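Speaker notes — "Collecting demonstrations for two-arm packing"
Naima Tawfik, Drakitz, May meetup

Slide 1. Greet, thank the hosts. Say my part takes 45 minutes with questions.

Slide 2. The Hastis set has 1163 demonstrations at this moment. We wanted variety of objects first, speed later. Tell the story of the first 165, which we threw away after the Amini review (all had the same bag in the same position). 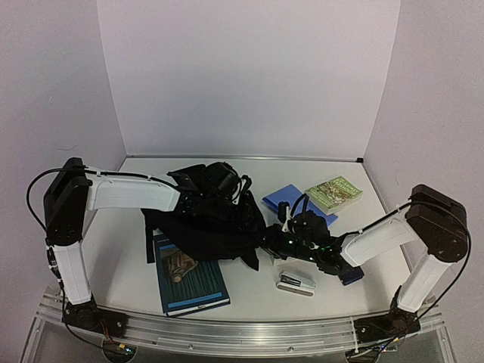

An operator needs around two days until the movements become calm. Before this, the recordings are full of small corrections, and the model learns the corrections also. Pause here, people like to ask about pay and breaks.

Slide 3. Cloth is our hardest material. It folds differently every time and it hides things from the cameras. From the wrist view, a large piece of black fabric can fill the left half of the picture, and only a round lens looks out between the folds. We keep such episodes — the model must learn to work when it sees little. Ask the room who filters them out.

Slide 4. Before the wrist slide, explain the labels. Each episode gets 3: start, grasp, release. Do not go into Gronurora format, it is in the handout.

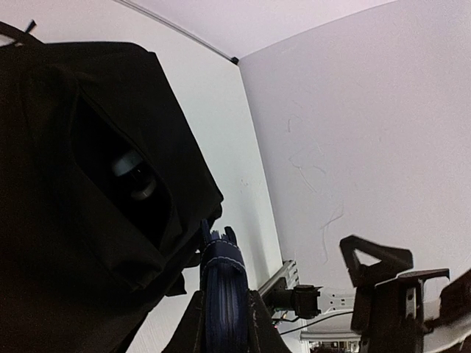 Labeling the grasp is slower than I expected. Two people often choose different moments for the same episode, so we wrote a rule: the label goes where both fingers touch the object. With a soft thing, like the dark blue ribbed fabric between the fingers on this slide, the rule still leaves room for argument. Mention that we accept a small difference between labelers.

Slide 5. Object choice. Ordinary things from a school desk, with different thickness and stiffness.
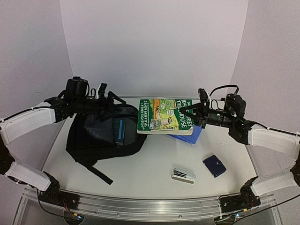
Fixed camera: right gripper on the paperback, left gripper open over the backpack.

Slide 6. Questions. If there is time, show the failed episodes from folder two.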